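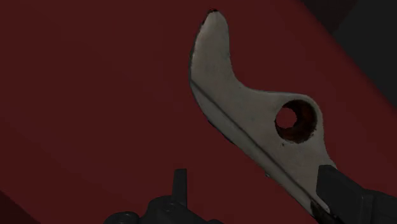 Können Roboter inzwischen Werkstattarbeit übernehmen?

Einzelne Handgriffe schon, eine ganze Schicht noch lange nicht.

So, und damit willkommen bei Kero! Kero ist mein Datensatz mit simulierten Greifversuchen an kleinen, unhandlichen Teilen (alles gerendert, kein echtes Metall). Angefangen habe ich im Juli, weil mir die Würfel und Dosen in anderen Sammlungen zu brav waren. In der Werkstatt liegt eben selten ein Würfel herum, da liegen gebogene Dinger mit Loch, und die wollen erst mal richtig gepackt werden.

Was drin ist
- 1.855 Episoden, aufgeteilt in 22 Aufgaben
- 3 Schwierigkeitsstufen
- Szenen im Format von Drono, ältere Versionen liest der Loader leider nicht

Bekannte Macken
Die Kanten mancher Teile sind ausgefranst, das kommt vom Mesh und ich habe es gelassen. Episoden über 60 Sekunden breche ich hart ab, die zählen als Fehlversuch. Und bitte keine Erfolgsquoten daraus auf eine echte Werkbank übertragen, Reibung ist bei mir ziemlich grob geschätzt!

Lizenz: frei für Forschung, alles andere bitte vorher anfragen.

Kommentare

schraubfix: Läuft der Loader auch ohne Grafikkarte?
kero-repo: Ja, nur zäh. Rendern würde ich so nicht.
blechlaus: Mir reicht's, wenn das Ding irgendwann die Spülmaschine ausräumt :)

Ähnliche Einträge
- Moussa: Wäsche falten in der Simulation
- Travetti: Schubladen und Griffe
- Kero, Änderungen im Juli

Kontakt über das Ticketsystem | © Kero | Nach oben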